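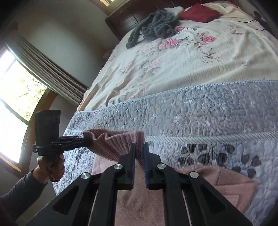

Tuesday, late

The sourdough worked! I'm writing that first because I've been waiting since March to put it in this diary, and the kitchen still smells like toast at ten at night. Four flat ones, one that was raw in the middle, and one I don't want to discuss (the birds didn't want to discuss it either), and then this morning I lifted the lid off the pot and there it was, round and high with a big torn ear along one side. I said "oh!" out loud to an empty kitchen.

I think the flour did it. I'd been using the ordinary supermarket bag all this time and telling myself it made no difference. Then on Saturday I took the bus out to Ukcombe for the market, mainly for eggs, and the mill had a table there. The woman behind it asked me what I was baking, so I told her the whole sad story, pancakes and all, and she sold me a bag of the Fontes strong white and told me to hold back a bit of water. I've never had flour that smelled of anything before. This smells like a field.

I want to get down what I did while I still remember, because last time I had a halfway decent loaf I wrote nothing and then couldn't repeat it.

Starter fed Sunday after lunch, and again before bed. By Monday morning it had pushed the lid up. I mixed the dough at nine, less water than usual, and it felt wrong, much too stiff, and I nearly added more. Glad I didn't! An hour later it had gone soft and stretchy without my doing a thing. Four rounds of folds through the morning, in between laundry and the phone. I let it sit on the shelf over the radiator until midafternoon, when it was jiggly and had bubbles at the side of the bowl. Shaped it (badly), dropped it in the basket with plenty of rice flour, into the fridge overnight.

This morning the oven went on as high as it goes, with the pot inside. Slashed the loaf with the little blade, and for once I cut fast instead of sawing. 35 minutes with the lid on, then lid off until it was darker than I felt comfortable with. Everybody says go darker and I always lose my nerve. Today I set the timer and went and cleaned the bathroom sink so I couldn't fiddle.

Then the waiting. You're supposed to let it cool completely and I lasted maybe half of that. The crust crackles as it sits there, little ticking sounds, and I stood with my ear next to it like a safecracker. The crumb isn't as open as the ones in the library book, more small holes than big ones, but butter doesn't fall through it, so I call that a win. Had two slices with butter, one with honey, then another with butter to check.

Note for next time: the bottom was a little too hard. Try a tray on the shelf underneath. Also I need a better knife. Mine squashes it.

The rest of the day was pretty small by comparison. Rained until noon. I walked to the post office in the gap and the creek behind the school was up over the stepping stones, brown and fast, with a whole branch going by. The first crocuses are out on the bank by the bus shelter, purple ones, all lying down flat from the rain, poor things. I hope they get up again.

Paid the gas bill. Called about the gutter, left a message, no call back. Finished the last of the soup for supper, with bread of course, and I swear the soup was better for it. I took half the loaf next door wrapped in a dish towel and came home with a jar of plum jam, so now I have to bake again just to have something to put under it. Not a hardship.

I've started reading Eria again, the old paperback with the coffee ring on it. I must have been nineteen the last time. I'd remembered it as a book about a shipwreck and the shipwreck is over by the end of the second chapter! All the rest is people on an island quarreling over a garden. I like it so much more now. There's a page where they get their first real crop of beans and everyone just stands around looking at them, and I thought, yes, I know exactly how that feels, I had that this morning with a loaf.

The big plan, which I'm writing here so that I'll have to do it: the spring fair in Ukcombe has a bread table, and anyone can enter. One plain loaf, any shape, home baked. I picked up the form on Saturday and it's been under the fruit bowl ever since, because on Saturday I was a person who made pancakes. I'm going to fill it in tomorrow. I don't care a bit about placing, I'd only like to see mine sitting on the cloth with the others and a little card in front of it.

That means practice loaves, one every few days from now on. I'd like to try one with some rye in it, 200 grams maybe, and see whether it still rises. And one with walnuts, if they're not a silly price. The freezer's going to need a clear-out first. There are peas in there from another era.

Starter's fed and back on its shelf with a rubber band around the jar to mark the level. It's already above the band. Bed now. Toast for breakfast!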